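**Death notices: index update and changes to the submission form**

Wed 3 May

The index of death notices for the Farmont and Flisard districts was reloaded into Jundska at the end of April. It now holds 942 notices, all of them checked against the printed page or against a scan of it. Entries that had been copied from older card indexes without a source have been moved to a separate list, marked "unverified", and do not appear in an ordinary search. To include them, tick the box at the foot of the search form.

Most of the queries that reached us during the reload concerned dates. A notice usually carries up to three: the date of death, the date of the funeral and the date of the newspaper. The old index had a single date column, and transcribers had used it for whichever date came first in the text. The new one has a column for each. Where only a weekday is printed ("passed away on Thursday"), the transcriber enters the weekday as given and leaves the date of death blank. The calculated date goes in the notes with the letter C in front of it. Please don't put calculated dates in the main column, even when the arithmetic leaves no room for doubt. A weekly paper may hold a notice over by an issue, and the wording was not always altered when that happened.

Ages have caused a similar problem. "In his 92nd year" means that the person was 91. In the old index this was entered as 92 in some places and 91 in others, depending on who was typing. The age column now takes the printed figure only, and a second column takes one of two codes: A for "aged" and Y for "in the year of". Searches by age use both columns, so a search for 91 will find either form.

**Surnames and maiden names**

Married women are entered under the surname printed in the notice. The maiden name goes in its own column, whether it was introduced by "née", "born", "formerly" or brackets. If the maiden name has to be worked out from the names of parents or brothers, it is entered with a question mark. Dulce Olvera has been through the Flisard notices and found more than 40 in which a brother's surname had been taken as the maiden name when the text called him a half-brother or a stepbrother. Those have been corrected. The same check has not yet been made for Farmont.

Spelling is kept as printed, including obvious errors. A corrected form may be added in the notes. Two notices for the same person are entered as two records and linked by number; they are not merged. The second notice often has a different list of survivors, and in one Farmont case a different first name.

**Survivors**

The survivors' list is the part of a notice most people want to search, and the hardest to enter evenly. The rules are now as follows.

- Each named person gets a line, with the relationship as printed.
- A husband or wife in brackets after a name gets a separate line, with the relationship entered as "spouse of" and the line number.
- Unnamed groups ("several nieces and nephews") are entered once, in the printed words.
- People described as having died before the subject of the notice are marked P.
- Places of residence are entered as printed and are not brought up to date with modern names or boundaries.

Living people need more care. Names of survivors are hidden in the public search for any notice printed within the last 20 years. Members can see them after logging in. A survivor or a close relative may ask for a line to be hidden for longer, and we will do so without asking for a reason. The notice itself stays in the index with the name of the person who died, the dates and the newspaper reference.

**The submission form**

The form for sending in new transcriptions has been shortened. The page and column number are now required, along with the title of the newspaper. A cutting with no title or date on it can still be sent, but it goes on the unverified list until the page has been found. The reverse of a cutting is often enough to date it, so please scan both sides, including advertisements and part-lines of text.

Scans should be in colour, even for black print on newsprint. Grey scans lose the difference between a stain and a full stop, and this matters with initials. Do not straighten or sharpen the file before sending it. Memorial cards and funeral service sheets have their own form and should not be sent as notices, although a link can be made between the two records.

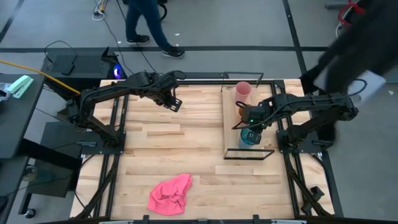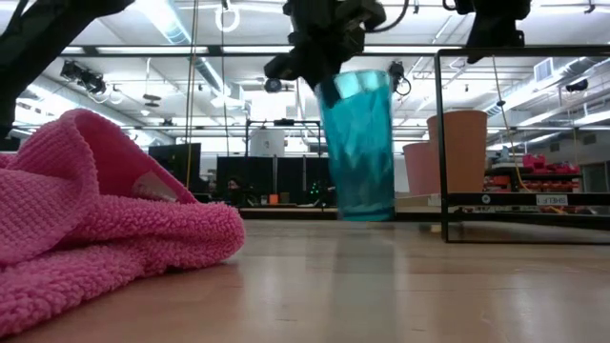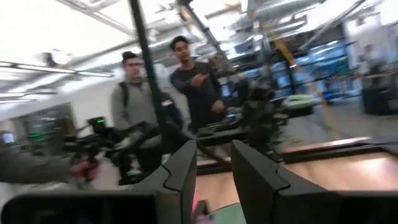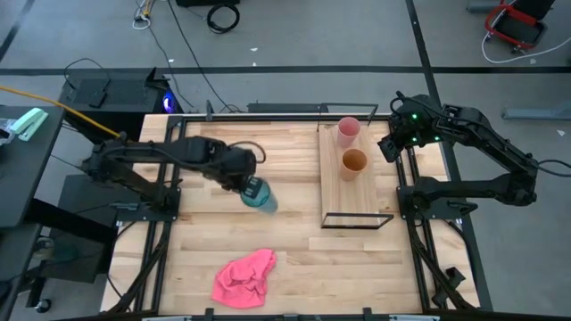

The bound copies from the Niskanen print works have their own page numbering, which does not match the numbering of the newspapers inside them. When citing from these volumes, give the newspaper page first and the bound page second, with a stroke between them. Where the newspaper page has been trimmed off — this is common in the later volumes — enter a dash and then the bound page. References already in the index with a single number are being checked volume by volume. Until a volume has been finished, its records show "page uncertain" beside the reference.

Corrections should be sent with the record number, the line to be changed and a note of the source. Family knowledge is welcome and will be added to the notes with the sender's initials, but the transcription will still show what was printed. If a family believes that the newspaper made an error, both versions will be visible to anyone opening the record.

Maarja Lepik is handling corrections to names and relationships, and Dulce Olvera those to dates and page references. A message that covers both can go to either of them. Copies of the full rules, with worked entries for a short notice and a long one, are in the documents section of Jundska under "Transcribing". Earlier versions of the rules have been withdrawn, and any printed copies should be thrown away.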